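Unsere Zweiarmzelle bei Jorach hat einen Wartungsplan. Er hängt laminiert neben der Tür und wird von allen respektiert, gelesen eher selten. Ich habe sie jetzt einmal komplett neu eingerichtet. Ein Thread für Leute, die auch so etwas betreuen. 🧵

1/ Ausgangslage: Zwei Arme, zwei Greifer, ein Tisch. Aufgabe der Zelle ist es, kleine Drehteile und ein paar gröbere Brocken zu sortieren und umzusetzen. Laut Angebot "mannarm". Ich bin der Mann.

2/ Der Zähler stand beim Öffnen der Serviceklappe auf 3.344 Greifzyklen seit dem letzten Backenwechsel. Im Plan steht als Intervall: "bei Bedarf". Den Bedarf meldet die Zelle, indem sie Teile fallen lässt.

3/ Erster Schritt, immer: Tisch einrichten. Die Folie muss glatt liegen. Das klingt nach Bettenmachen und fühlt sich auch so an. Jede Falte direkt unter einer Schale hebt eine Ecke an, und dann stimmt die eingelernte Höhe für genau die Fächer nicht, in denen die kleinsten Teile liegen. Bei mir bleibt vorne immer etwas Geknitter übrig. Dort wird zum Glück nichts abgelegt.

4/ Zweiter Schritt: Fächerschale und Lochblechschale Kante an Kante. Kein Spalt, kein "passt schon". Ich lerne beide über denselben Bezugspunkt ein, und wenn jemand zum Putzen die eine verschiebt, soll man es bei der anderen auch merken. Dann die Fächer anfahren, erst leer, danach mit Teil im Greifer und halber Geschwindigkeit. Der rechte Arm macht das ganz ordentlich. Der linke hat in der Zeit die Finger offen und wartet. Kenne ich von Teammeetings. 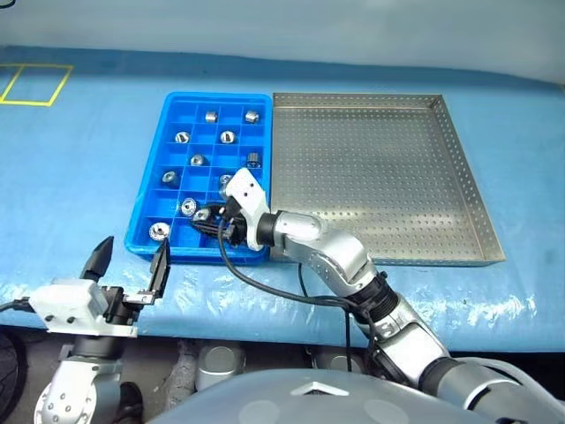

5/ Dritter Schritt: Kabelführung. Das Greiferkabel braucht Luft, sonst zieht es beim Drehen am Stecker. Zu viel Luft, und die Schlaufe räumt irgendwann den Tisch ab. Ich lasse jede Achse einmal von Anschlag zu Anschlag fahren und schaue dabei ausschließlich aufs Kabel. Wer nebenher Mails liest, macht den Schritt später noch einmal.

6/ Vierter Schritt: Backen. Zwei Schrauben pro Finger, Gewinde ausblasen, Auflage abwischen, anziehen. Die Ersatzbacken kommen von Lakatos, Lieferzeit drei Wochen, also liegen bei mir immer welche im Schrank. Im Schrank lagen auch noch vier einzelne linke Finger. Keine rechten. Ich habe Fragen, aber keinen Ansprechpartner.

7/ Greifkraft: In Trolteo (unsere Steuerungsoberfläche, grau auf grau) stand der Regler für alle Teile auf 70 Prozent. Wer das war, hat kein Kürzel hinterlassen. Für die kleinen Drehteile ist das bei uns zu viel, die kippen beim Zufassen und sitzen dann schief. Jetzt hat jede Teileklasse ihren eigenen Wert, und der Wert hat einen Kommentar. In ganzen Sätzen!

8/ Danach kommt der Teil, vor dem ich mich gern drücke: die Kamera am Handgelenk. Scheibe reinigen, Halterung prüfen, Belichtung neu setzen. Mit fusselfreiem Tuch. Nicht mit dem Pulloverärmel, auch wenn der näher ist.

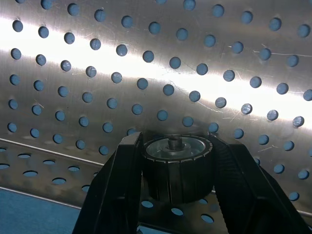

9/ Die Belichtung stand bei uns auf Automatik, und Automatik heißt, dass der hellste Fleck im Bild bestimmt, wie der Rest aussieht. Auf mattem Kunststoff geht das gut. Vor gebogenem Lochblech zieht sich dann so ein weißer Streifen quer durchs Bild, und das schwarze Teil mit seinem gerippten Rand säuft nach unten hin ab. Die Erkennung hält sich in dem Fall an die blanke Scheibe obendrauf, die ihrerseits schön spiegelt. Ich habe die Belichtung jetzt fest eingestellt und das Messfenster auf den Bereich zwischen den Fingern gelegt. Soll das Blech leuchten, wie es will.

10/ Wenn ihr am Licht dreht: vorher die alten Werte exportieren. Ich habe sie vorher abfotografiert, mit dem Handy, vom Bildschirm, mit Spiegelung. Thematisch konsequent.

11/ Referenzfahrt zum Schluss, beide Arme, erst einzeln und dann gemeinsam. Trolteo meldete "Abweichung unbekannt". Neustart, noch mal, keine Meldung. Steht trotzdem im Heft, mit Uhrzeit 16:40 und einem Fragezeichen.

12/ Das Heft ist übrigens ein richtiges Heft, kariert. Die Wartungs-App von Predard haben wir auch, aber sie verlangt nach jeder Eingabe eine Unterschrift mit dem Finger, und mit Handschuhen unterschreibe ich wie ein Seismograf.

13/ Offen: Backenintervall festlegen, "bei Bedarf" aus dem Plan streichen, Plan neu laminieren -- und jemanden finden, der vier linke Finger brauchen kann. DMs sind offen.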